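Chapter 7
Receiving, Sorting, and Holding Whole Fruit

Contents of this chapter
7.1 Scope and terms
7.2 Condition on receipt
7.3 The sorting surface
7.4 Containers and trays
7.5 Separation by type
7.6 Holding conditions
7.7 Records
Review problems

After completing this chapter, the student should be able to define the terms used for whole fruit in a small preparation kitchen, inspect a delivery and assign each piece to a grade, lay out a sorting surface, decide which fruits may share a holding area, and complete a receiving record.

7.1 Scope and terms

Chapter 6 dealt with leafy and root vegetables, most of which reach the kitchen with soil or field debris still attached. Fruit usually arrives cleaner. It also bruises more easily, and many kinds continue to change after harvest. The procedures in this chapter apply to whole, uncut fruit between the receiving door and the first cut. Cut fruit is subject to different temperature limits and is treated in Chapter 9.

The following terms are used throughout.

Lot. All fruit of one type received from one supplier in one delivery. Two cases of apples on the same invoice form a single lot if the variety and pack date are the same. If either differs, they are entered as two lots.

Piece. One whole fruit. Berries and grapes are handled by weight and are not counted as pieces.

Peel. The outer covering of a fruit that is normally removed before serving, as with citrus and bananas.

Skin. The outer covering of a fruit that may be eaten, as with apples, pears, and plums. Some older manuals use peel and skin interchangeably. This book does not.

Stem end and blossom end. The end at which the fruit was attached to the plant, and the end opposite. On an apple the stem end is marked by a hollow called the stem cavity. On a mandarin or tangerine it is marked by a small button, or by the scar left where the button has come away.

Cull. A piece removed from a lot for any reason. A cull is not necessarily waste. Many culls go to juice, sauce, or stock syrup.

7.2 Condition on receipt

Inspection begins before the case is signed for. Open the case, check the top layer, then lift a corner and check the layer under it. Damage in transit tends to collect at the bottom and along the case walls, so a sound top layer is weak evidence about the rest.

Each piece drawn for inspection is placed in one of three grades.

Grade 1. Sound. Covering intact, no soft areas, color within the normal range for the type. Suitable for serving whole.

Grade 2. Usable. Surface marks, uneven color, or slight shriveling at the stem end, with firm flesh underneath. Suitable for slicing or cooking.

Grade 3. Cull. Broken covering, soft spots wider than a thumbnail, leaking juice, or visible mold.

Color requires some care. Many apple varieties are red over a yellow or green ground, and the ground color shows through as streaks or as a patch on the side that was shaded on the tree. Streaking of this kind is a feature of the variety and does not lower the grade. Brown areas that yield to light pressure do lower it. In the same way, a mandarin with green near the button may be fully ripe. Weight in the hand is a better indication of juice content than the color of the peel.

Table 7.1 gives the results of an inspection exercise carried out in the teaching kitchen at Vellthorpe under the direction of Cecilia Bawa. Students graded a mixed delivery of apples and mandarins over two sessions.

Table 7.1 Grades assigned, mixed delivery
Grade 1: 1,285 pieces
Grade 2: 391 pieces
Grade 3: 225 pieces
Total: 1,901 pieces

Of the pieces in Grade 3, most came from the lowest layer of the case. The students had recorded the layer from which each piece was drawn, a practice that is recommended for any supplier whose deliveries have not been inspected before.

7.3 The sorting surface

Sorting is done on a table, at standing height, with the case to one side and the destination containers within reach of the other hand. The surface should be smooth, level, and free of seams in the working area. It is washed, sanitized, and allowed to air dry before the first piece is set down.

A light-colored surface is preferred. Juice from a split peel, a loose stem, or a fragment of leaf shows up against it at once. Dark surfaces conceal all of these. Stainless steel is acceptable, although reflections under overhead lighting can make small blemishes harder to judge.

Round fruit rolls. On a table that is out of level by even a small amount, a mandarin will travel to the edge and fall, and a fallen piece goes to Grade 3 regardless of its appearance. Check the table with a single piece before emptying a case. If the piece moves, adjust the feet of the table or lay a damp, clean cloth under the fruit being sorted.

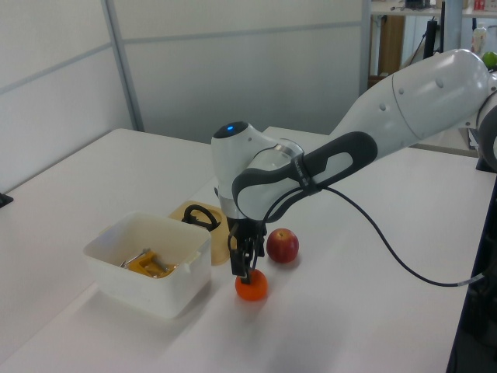

Spacing on the sorting surface determines how quickly each piece can be inspected and how little it is handled. Set the fruit down in a single layer with enough room around each piece for it to be lifted from above without disturbing the next. The small orange fruit and the red apple set out on the white tabletop differ enough in color to be told apart at a glance, and a pair like this is a suitable first exercise for students learning to separate types. Two varieties of red apple make a harder exercise and should be left until later. When lifting, take the piece across its widest part with even pressure. Pressing with the fingertips leaves marks on ripe fruit that may not be seen until the following day.

Work from the case outward. Pieces already inspected must not be returned to the area where uninspected pieces are waiting. If the table is too short to keep the two areas apart, sort in smaller batches.

7.4 Containers and trays

Two kinds of vessel are used at the sorting table, and they serve different purposes.

Containers have walls. They hold culls, tools, or fruit that is about to be moved. Translucent plastic is widely used for this work because the contents can be checked from the side. Walls that flare slightly toward the top allow empty containers to be nested. A container used for peelers, tongs, and similar hand tools is not used for fruit in the same session, even after rinsing. Blades stored upright or at an angle can cut both the fruit and the hand reaching for it.

Trays have a low rim or none. They hold Grade 1 fruit in a single layer for display or for immediate service. Wooden trays are attractive and gentle on the fruit, but they absorb moisture and must be dried fully between uses. A wooden tray with an open crack is withdrawn from food service.

Containers are filled to no more than two layers for mandarins and apples, and to one layer for pears, peaches, and plums. The walls of a container will hold more. The fruit at the bottom will not tolerate it.

7.5 Separation by type

Apples, pears, bananas, and several other fruits give off ethylene, a gas that speeds ripening in fruit sensitive to it. Citrus produces very little and is comparatively unresponsive in terms of ripening, although prolonged exposure may affect the appearance of the peel. Leafy vegetables yellow in its presence.

For the short time that fruit spends on the sorting table, ethylene may be disregarded. Apples and mandarins may be sorted side by side without loss. In closed storage the gas accumulates, and the following rules apply.

Apples and pears may be held together.
Citrus is held in its own container, with openings for air.
Bananas are held at room temperature, away from both.
No fruit in the first group is held in the same closed cabinet as lettuce, herbs, or cucumbers.

Culls give off more ethylene than sound fruit of the same type. They are removed from the room at the end of each sorting session.

7.6 Holding conditions

Apples keep longest under refrigeration, in moist air, and away from the fan. Mandarins may be refrigerated for storage and brought to room temperature before serving. Neither should be washed before it is stored, as water held in the stem cavity or around the button promotes mold. Wash immediately before use, under running water, and dry with a clean towel.

Stock is rotated by receiving date. Place new lots behind or beneath old ones, and inspect the old lot again when the new one is put away.

7.7 Records

The receiving record contains the supplier, the lot number, the type and variety, the number of pieces or the weight, the number in each grade, and the initials of the person who sorted. The form in Appendix C was drawn up by Obed Agyeman for the Watus course and may be copied. Lot numbers are assigned in sequence and are never reused, including those of rejected deliveries.

Review problems

7-1. Define lot, piece, and cull. State two uses for a cull.

7-2. Using Table 7.1, calculate the percentage of pieces in each grade. Round to one decimal place.

7-3. A delivery of 838 mandarins is to be sorted, and one container holds 40 pieces in two layers. Find the number of containers needed if no pieces are culled.

7-4. An apple has yellow streaks over a red ground and firm flesh throughout. Assign a grade and justify it.

7-5. Sketch a sorting table for a right-handed worker. Mark the case, the uninspected area, the inspected area, and the cull container.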